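PRESS RELEASE
For immediate release — June 12, 2026

Ostell opens its first picnic library, and you can borrow the lot for nothing

Hello from Ostell! I'm Mimoza Georgiou, I look after the lending side of things here, and I've been asked to write this one myself, so please forgive me if it wanders a bit. From today anyone living in the town can walk into our shop on Grivton Street and walk out again with everything they need to feed a crowd outdoors. Plates, cups, bowls, serving spoons, rugs, cool boxes, the big drinks dispensers with the tap that always sticks. You bring it back within a week and we do it all again for the next family.

We tried the idea out quietly in May with 46 households. I thought we'd get a few birthday parties. We got birthday parties, two christenings, a school leavers' tea and a gentleman who wanted cups for his allotment society and then came back twice for more! The colourful plastic sets went out first every single time, and the yellow ones were fought over.
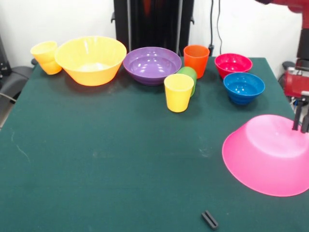 How borrowing works

You sign up once, at the counter or over the phone, with something that shows your address. After that you just tell us the day and how many people are coming. We pack sets for 30 or for 100, and if your do falls somewhere in between, ring us and we'll mix and match. There's no charge and no deposit. We do ask that things come back washed, and if a bowl gets lost in the long grass, tell us and we'll cross it off. I would much rather know than go hunting for it.

We've over 300 pieces on the shelves at the moment, nearly all of it given to us by people clearing out cupboards. Hanne Koivisto sorted the whole lot by colour and size, which took her most of a fortnight, and she has asked me to say that lids are still very welcome (we have far more tubs than lids, and I can't explain it).

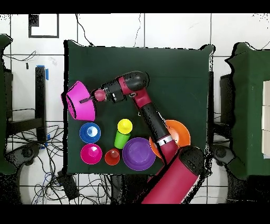 The question I get most is whether this is only for big occasions, and it really isn't. If you want four bowls and a rug for an afternoon by the river, come and get four bowls and a rug. Siamak Soltani was one of our May borrowers and took a small set for his daughter's football team. "I'd normally have bought a stack of throwaway cups on the way there," he told me. "This was easier, and they all wanted a different colour, so there was a bit of an argument, but a cheerful one."

The shelving and the cool boxes were paid for by Preltance, whose Teresa Jabłońska has been in our corner since the very first phone call. "I grew up with one good picnic set shared between five houses," she says, "so when Mimoza rang me I said yes before she'd finished."

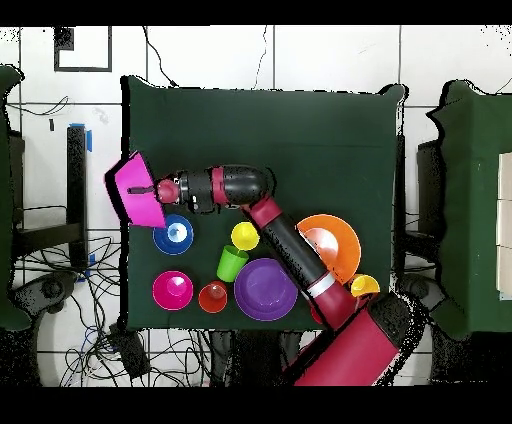 Opening hours are ten till four, Tuesday to Saturday, with a late evening on Thursdays for people who work. Parking is behind the Kokkonen bakery, and they don't mind as long as you keep clear of the delivery door. If you can't get to us, Ville Ruotsalainen does a van run on Friday afternoons and can drop off within the town boundary — book that one early, it fills up.

We're also after donations of rugs, jugs and anything with a handle. Please no glass, and no china either, however pretty.

Press enquiries: ask for Mimoza at the Ostell counter during opening hours. Photographers and reporters are welcome any day we're open, and there'll be tea.

ENDS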